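Bench Notes from the Hutmont Shared Workshop
29 Aug 2019

Is the arm build worth your Saturday?

A fair number of you have asked when the robot bench will be good for something. I've put in more evenings on it than I meant to, so I'll try to answer without the sales talk. Short version: it moves, it can hold things, and I still wouldn't let it near my dinner plates.

For members who joined over the summer, the project is called Leka. The plan pinned up by the door says it will "handle light household objects" by November. I read that sentence most weeks and believe it a little less each time. Light household objects covers a sock and it also covers a wine glass, and the distance between those two is most of the work.

The fingers

We started with the Gidell finger set, which came as a kit with 21 parts and a manual clearly put together by someone who had never lost a screw under a bench. The fingers themselves are fine. What bothered me was the claim on the box that they need no adjustment. Ours did. Out of the packet one side sat proud of the other, and anything thin would roll out sideways when the arm lifted.

We shimmed one side, backed it off, shimmed it again, and ended up loosening both mounts and starting over with the fingers shut against a steel rule. I now check the tips every time I sit down at the bench. You bring them together over bare tabletop and look at the line where they meet. A thin, straight line of light is what I'm after. If it widens toward one end, something has crept.
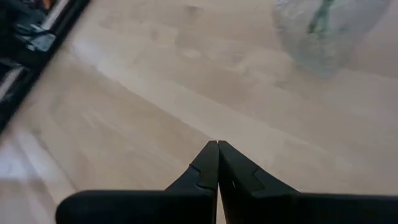 What the money went on

I was against buying the second set of pads and I lost that argument. They cost $87 for a pair, delivered, from Clusport, and as far as I can tell they are rubber. The first pair is still on the bench and still grips. If anybody can show me a job the new pads do that the old ones don't, I'll happily print a correction in the next issue.

The extrusion was better value. A stiff enclosure around the table was the one item on the list I didn't quarrel with, and it has cut down the shake you used to get when the arm stopped short. It has also given us a lot of new corners to walk into. Please keep the clamps tight, and please stop hanging coats on the rails.

Tulips, for some reason

The latest idea is flowers. The thinking goes that a stem is thin, bends, bruises easily and never sits in the same place twice, so it makes a harder test than the wooden blocks we had been shuffling about. I can't argue with that part. My trouble is with the scoring. In the last full run we logged 107 tries and the sheet calls the result "encouraging," a word that belongs nowhere on a log sheet. When I went through the entries, a try had been marked good if the stem left the vase at all, including the ones dropped on the way. By that rule my cat is encouraging.

So the sheet has been changed. A try now counts if the stem comes out, travels, and goes into the other vase without a crushed spot you can feel with your thumb. Expect the numbers to look a good deal worse for a while.

Glass is the other worry. Cut glass throws light all over the place, and a wrist camera looking down into it gets bright patches, bent stems and not much else. Leaves make it worse, as they flop over whatever you're trying to see. I asked for a plain mug to start with and was told that would be too easy. Fine, but then let's see it done with the mug first. We have 2 arms on the bench and so far I would trust either of them with a mug.
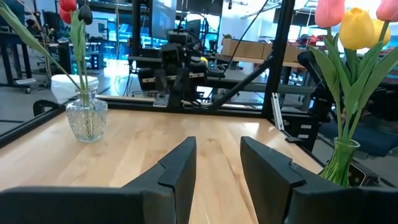

If you want to help

Evenings are best, when the saws are off. You don't need to know any code. The useful jobs right now are dull ones: resetting vases between tries, filling in the new sheet, and trimming stems to one length so we stop comparing tall ones with short ones. Bring your own cutters, as the shop pair has been used on wire.

Two requests from me. Keep water well away from the power strip, and write down the tries that fail. I'd also like the old pads back on one set of fingers for a week, with the same stems and the same vases, and I'll post both sheets by the door next to the plan.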